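Madham Household Advice Service
Kitchen and Workshop Tips

Clearing a Shared Table: What to Do by Hand, and What a Machine May Do for You

Issued 2/26/19. Prepared by Róisín Fitzgerald, Household Methods.

Members continue to ask whether a robot arm can be trusted with the ordinary business of clearing a table. The Service put the question to its Vunier and Bandara branches in November, and the guidance below reflects their replies. The short answer is that some single steps can be handed over, with a person nearby. The whole chore cannot.

Before you begin

Sort by kind before you lift anything. A table that serves as desk, workbench and dining surface will hold items that belong in separate rooms, and most wasted effort comes from carrying them in the wrong order. Books and papers go first. Hand tools go next, then dishes. Lamps stay where they are until the surface has been wiped on one side.

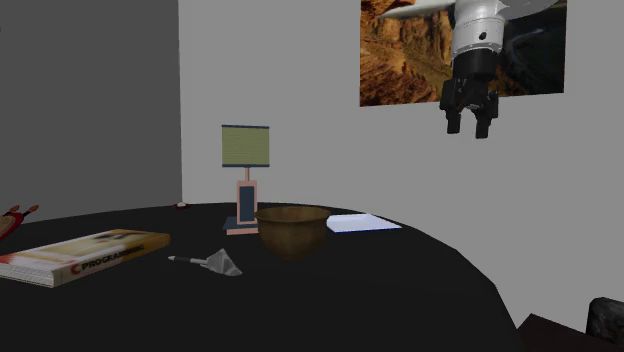 Book, hand tool, lamp and bowl on a round black table, with the gripper open above.

A mixed table of this kind is a fair test for a machine. A thick book lying flat is awkward for two fingers, which must either span the covers or find a loose edge. Slide it toward the table edge with your palm and take it from below. Do not lift a book by the top cover alone, as this strains the hinge.

Small tools should be picked up by the handle and returned to a rack or drawer with all handles facing the same way. If a tool has been used with plaster or filler, scrape it before it is put away. Do not lay a tool on top of a book.

Unplug a table lamp before moving it, and carry it by the body or base. Shades bend easily. We do not advise giving this task to any automatic device – the cord alone is reason enough.

Bowls and plates
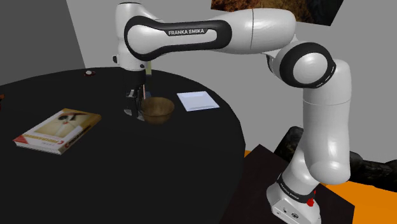

Reading time: 2 min

Of all the items commonly left on a table, an open bowl is the one we would consider first for a machine. The rim offers a place to grip, and a bowl set down slightly off its mark does no harm. Position matters a great deal, however. With the fingers pointing straight down beside the bowl, a small error sideways will push it along the table. Leave clear space on all sides and keep other dishes at a distance.

Plates are harder. A flat plate sits close to the surface and gives a gripper little to hold. By hand, tilt one side up with the fingertips and bring the other hand underneath. Nest bowls by size, and do not stack a bowl on a square plate unless it stands fully inside the raised border.

Where the branches differed

Bandara would permit an arm to move empty bowls in a supervised workshop. Vunier would not permit it in a kitchen under any conditions. The Service takes the Bandara view for workshops and the Vunier view for homes. Anyone running a trial should observe the following:

Start with two items and add no more until both are handled reliably.
Keep hands and faces out of the reach of the arm while it is powered.
Know where the stop control is, and test it first.
Use no glass, no knives and no hot liquids.

Finishing the surface

Wipe a dark table with a damp, well-wrung cloth, then dry it at once along its full width. Dark finishes show streaks readily. On a round table, work from the center outward and follow the curve for the last pass. This part of the job remains entirely manual in both branches.

The printed edition of this sheet runs to 700 copies and is available from the Clurnatberg office. Sheet 9 covers the care of wooden bowls.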